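**Ticket 128 – Sunlow app drops off the Wi-Fi every evening**

Status: open again

- 5 pm: Vendor says the Trodik router is "too far" from the heater. It's 2 metres. I don't buy it.
- Moved it anyway. Dropped out after 90 minutes, same as before.
- Changed the channel to 5, as Zusteo support suggested. No difference I can see – colour me unsurprised.

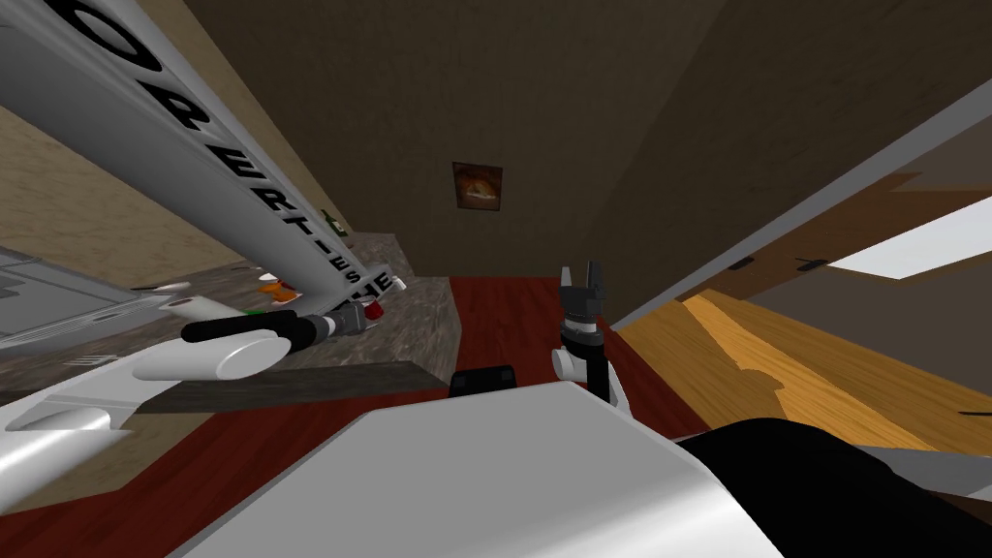
### Next

Roll back the November firmware before anyone sells us a booster.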